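Husdale Water District Opens Fixture Rebate Program to Renters

Up to 2,000 households can replace bathroom faucets at reduced cost beginning in November

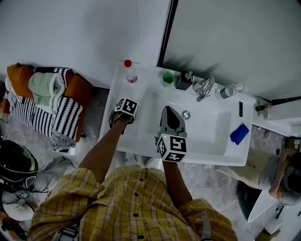 A bathroom sink with a chrome single-spout faucet and lever handle.

HUSDALE – The Husdale Water District will begin taking applications in November for an expanded rebate program that helps residents replace old bathroom faucets, shower heads and toilet valves. For the first time, renters will be able to apply on their own account, with written permission from the property owner.

The district has set aside funding for 2,000 households. Each household can receive up to $200 toward fixtures and installation. Applications will be handled in the order they arrive, and the program will close when the funding has been used.

Under the old rules only the owner of a property could apply. District staff say that left out most people living in the apartment buildings along the river and in the Bornora neighborhood, where many bathrooms still have their original plumbing.

"We had calls every week from tenants who were paying the water bill and wanted to fix a dripping faucet, and we had to tell them the form wasn't for them," said Panagiotis Konstantinidis, customer programs manager for the district. "The new form has a page for the landlord to sign. Once we have that page, the tenant deals with us directly."

The expansion follows a trial last winter at the Saengthong Apartments, a 44-unit building near the Bornora pumping station. Fixtures were replaced in every unit, and the district compared meter readings for the building before and after the work. Water use over the following billing periods was 8 percent lower than in the same months a year earlier. Most of the reduction came from toilet valves that had been leaking.

Installation can be done by any licensed plumber. Residents who do not have one may use Sarnance Plumbing & Heating, which has agreed to a fixed labor rate for program customers. Faucets may also be installed by the resident, in which case the rebate covers the cost of the fixture only.

To qualify, a household must:

Receive water service from the Husdale Water District
Have an account that is current, or be enrolled in a payment plan
Replace a fixture that is already in place; new bathrooms and additions are not covered
Keep the itemized receipt and send a copy with the application

Kitchen faucets and outdoor spigots are not part of the program this year. The district's board will consider adding them when it reviews the budget in the spring.

Application forms will be available at the district office on the first day of the program and can be mailed on request. Forms are printed in English and Spanish. Rebates will be paid as a credit on the water bill, or by check for tenants whose water is included in their rent.

About the Husdale Water District
The Husdale Water District supplies drinking water to homes and businesses in Husdale and Bornora. It is governed by an elected board.

Media contact:
Panagiotis Konstantinidis
Customer Programs, Husdale Water District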